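Journal of Local Heritage Studies
Home | Current issue | Archive | Submit
Filed under: Memorials and Public Memory

4.2 Parade routes and turnout

Dustthorpe was a joy to study. The town holds 2 ceremonies each September, one at the Romano Street memorial and a smaller one by the canal, and families walk between them – often with children carrying wreaths.
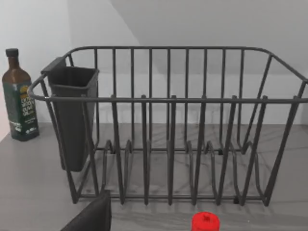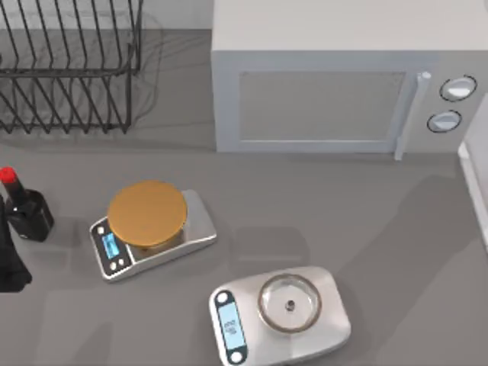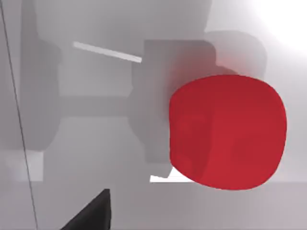
Figure 5. Rendered views: dark wire dish rack; countertop with rack and white microwave; red rounded form beside a gray block.

The longer route, adopted after the Tivel bridge closed, passes 4 schools, and we were delighted to find that turnout grew to 800. Hoàng Hall opened its doors for tea afterward, and many people stayed to share family letters. We return to those letters in Section 5, where they tell us a great deal about who marches and why.

Contact the editors | Copyright Journal of Local Heritage Studies | Back to top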